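I'll say it plainly: finger pads deserve more fuss than software. At Jimbridge we lost most of a Monday to a gripper that kept dropping cloths, and everyone (me included!) went straight for the settings. Nam-gil Nam wiped the pads, nudged one back square, and off we went.

So my view is that whoever holds the gripper should look after it - pads, jaw, the marker cube on top if it has one. Give it 15 minutes before the first fold, and don't hand it to a separate maintenance rota, as Cheon does. You feel a sloppy jaw in your hand long before it shows up in a log. 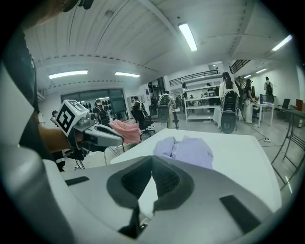 ## What I'd change first

Spare pads on every table, please - I'm tired of walking to the stores for them.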